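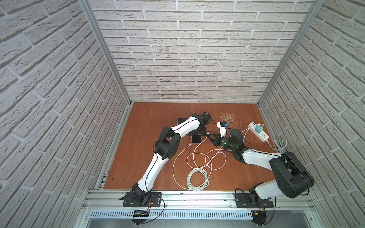
Abb. 5-1: Arbeitsplatz mit beiden Armen, eingerichtet für die Aufgabe „Telefon laden“

5 Beispiele aufnehmen: Aufgabe „Telefon laden“

Wenn Sie bis hierher gekommen sind, stehen beide Arme fest auf ihrer Schiene, die Kameras sind angemeldet und Rilora hat Ihre Gimari-Station beim Start mit einem grünen Statusfeld begrüßt. Schön! Dann kommt jetzt der Teil, für den Sie sich die Station vermutlich angeschafft haben: Sie machen vor, das System schaut zu, und aus vielen solchen Vorführungen lernt es später, die Aufgabe selbst auszuführen. Nehmen Sie sich für die erste Sitzung ruhig einen ganzen Vormittag. Die Handgriffe sind schnell gelernt, aber bis die Bewegungen über die Führungsarme ruhig und selbstverständlich werden, braucht fast jeder ein Weilchen.

Wir haben für diesen Abschnitt eine Aufgabe gewählt, die im Alltag banal aussieht und für zwei Greifer doch recht anspruchsvoll ist, nämlich das Anschließen eines Ladekabels an ein Telefon. Kabel sind weich, sie liegen jedes Mal anders, und der Stecker verlangt eine genaue Ausrichtung. Wer lieber mit etwas Gutmütigerem anfangen möchte, findet in Abschnitt 4 die Aufgabe mit den Holzwürfeln und kann später hierher zurückkehren.

5.1 Was Sie brauchen

Zwei Telefone, gern in unterschiedlicher Größe und mit verschiedenfarbigen Hüllen
Ladekabel mit USB-C-Stecker, dazu passende Netzteile
Eine Steckdosenleiste, die auf der Tischplatte Platz findet
Ein weiches Tuch für die Kameralinsen

Die Telefone müssen nicht funktionieren. Für die Aufnahme genügen ausrangierte Geräte, solange die Ladebuchse sauber ist und der Stecker ohne Gewalt hineingeht.

VORSICHT: Verlegen Sie Netzkabel immer seitlich vom Tisch weg und niemals unter den Armen hindurch. Probieren Sie vor der ersten Aufnahme bei langsamer Fahrt aus, ob einer der Arme die Steckdosenleiste berühren kann, und rücken Sie sie gegebenenfalls weiter nach außen.

5.2 Den Tisch vorbereiten

1. Fahren Sie beide Arme in die Ruhestellung und warten Sie, bis Rilora „Bereit“ meldet.

2. Stellen Sie die Steckdosenleiste an die Seite und stecken Sie ein Netzteil ein. Das Kabel darf in einem großzügigen Bogen auf dem Tisch liegen.

3. Legen Sie die Telefone mit dem Display nach oben in den gemeinsamen Greifbereich. Eine genaue Position gibt es mit Absicht nicht! Drehen Sie die Geräte zwischen den Aufnahmen, tauschen Sie sie, schieben Sie eines nach hinten und das andere nach vorn.

4. Lassen Sie den Kabelüberschuss so liegen, wie er fällt. Viele Anwender wickeln ihn aus Ordnungsliebe jedes Mal säuberlich auf (wir kennen das, uns juckt es auch in den Fingern), doch dann sieht das System später zum ersten Mal ein Knäuel, wenn es allein arbeiten soll.

5. Prüfen Sie die Beleuchtung. Sie sollte während einer Sitzung gleich bleiben. Von Sitzung zu Sitzung darf sie sich ruhig ändern.

Hinweis: Gegenstände, die mit der Aufgabe nichts zu tun haben, dürfen im Hintergrund liegen, sofern sie den Armen nicht in die Quere kommen. Ein wenig Abwechslung dort ist sogar willkommen.

5.3 Die Handkameras prüfen

Jeder Arm trägt am Handgelenk eine eigene Kamera, und gerade beim Stecken liefert sie die wichtigsten Bilder. Öffnen Sie in Rilora die Ansicht „Kameras“ und rufen Sie nacheinander beide Handkameras auf.

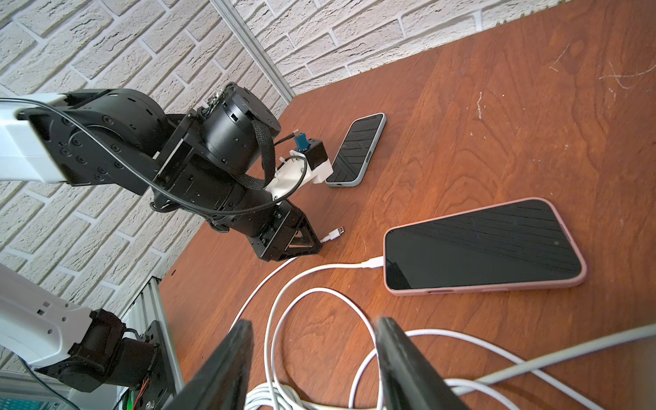

Die Handkamera sitzt richtig, wenn Sie in der Vorschau beide Finger des eigenen Greifers erkennen und dazwischen noch genug vom Tisch, um die Bewegung zu planen. Dass die Finger so dicht vor der Linse unscharf werden, ist in Ordnung und muss nicht nachgestellt werden. In unserem Beispiel ragen sie vom unteren Rand herein und neigen sich einander zu, und zwischen ihnen liegen die Schlaufen des weißen Kabels. Auch der andere Arm darf ruhig zu sehen sein, so wie dort, wo seine Fingerspitzen nahe bei einem freien USB-C-Stecker stehen. Fehlt bei Ihnen einer der Finger oder verdeckt er die Mitte, lösen Sie die Schrauben der Kamerahalterung um eine halbe Drehung, richten die Kamera neu aus und ziehen alles wieder handfest an.

Hinweis: Glänzende Displays spiegeln, und schwache Streifen auf dem dunklen Glas stören das Lernen in der Regel kaum. Nur wenn eine Lampe so grell zurückstrahlt, dass die Kante des Telefons verschwindet, sollten Sie die Lampe versetzen.

5.4 Eine Vorführung aufnehmen

1. Wählen Sie in Rilora „Neue Aufgabe“ und vergeben Sie einen sprechenden Namen. Tragen Sie außerdem den Aufgabentext ein, etwa: „Stecke das freie Ladekabel in das Telefon.“ Derselbe Text gilt für die gesamte Serie.

2. Fassen Sie die Führungsarme und drücken Sie das Fußpedal einmal. Nach dem Signalton läuft die Aufnahme.

3. Führen Sie einen Greifer zum Kabel und fassen Sie es kurz hinter dem Stecker. Mit dem anderen Greifer halten Sie das Telefon an der Hülle fest, ohne auf die seitlichen Tasten zu drücken.

4. Bringen Sie den Stecker vor die Buchse, halten Sie einen Augenblick inne und schieben Sie ihn dann in einer geraden Bewegung hinein.

5. Öffnen Sie beide Greifer, ziehen Sie die Arme ein Stück zurück und drücken Sie das Pedal erneut.

6. Bewerten Sie die Vorführung mit „Gelungen“ oder „Verwerfen“.

Eine Vorführung darf höchstens 90 Sekunden dauern, danach beendet Rilora sie von selbst. Das klingt knapp, reicht aber mit etwas Übung bequem. Wenn der Stecker beim ersten Anlauf danebengeht, setzen Sie einfach neu an und bringen die Sache in Ruhe zu Ende. Solche kleinen Korrekturen sind wertvoll, und Sie dürfen die Aufnahme mit gutem Gewissen als gelungen speichern. Verwerfen sollten Sie dagegen alles, bei dem Ihre Hand ins Bild greift oder ein Telefon vom Tisch rutscht.

VORSICHT: Greifen Sie während der Aufnahme nicht in den Arbeitsraum, auch nicht kurz, um ein Kabel zurechtzuzupfen. Beenden Sie zuerst die Aufnahme und warten Sie auf die Ruhestellung.

5.5 Wie viele Beispiele sind genug?

Das werden wir am Telefon am häufigsten gefragt, und eine ehrliche Antwort hängt sehr davon ab, wie verschieden Ihre Ausgangslagen sind. In unserer Werkstatt in Ullholm sind wir mit einer ersten Serie von 39 Vorführungen gestartet, haben einen Probelauf trainiert und uns dann angesehen, wo die Arme ins Zögern kamen. Genau diese Lagen haben wir nachgelegt. Inzwischen umfasst unser Bestand für diese Aufgabe ungefähr 3000 Vorführungen, aber so weit müssen Sie keineswegs gehen, um erste brauchbare Ergebnisse zu sehen.

Gönnen Sie sich zwischendurch Pausen – müde Hände führen fahrig, und das sieht man den Daten später an. Wenn zwei Personen zur Verfügung stehen, wechseln Sie sich ab und tragen Sie den Wechsel im Feld „Bediener“ ein.

5.6 Sitzung beenden

1. Fahren Sie beide Arme in die Ruhestellung.

2. Klicken Sie auf „Sitzung abschließen“ und lassen Sie den Rechner eingeschaltet, bis der Fortschrittsbalken verschwunden ist.

3. Ziehen Sie die Netzteile aus der Steckdosenleiste und nehmen Sie die Telefone vom Tisch.

4. Wischen Sie die Linsen der Handkameras mit dem weichen Tuch ab.

Bricht die Übertragung ab, finden Sie die Rohdaten weiterhin im Ordner „Ausstehend“ und können sie beim nächsten Start nachreichen. Wie Sie einzelne Vorführungen kürzen oder umbenennen, lesen Sie in Abschnitt 6.

Palaniappan Gerätebau, Ullholm. Stand dieses Abschnitts: 22. Dezember 2022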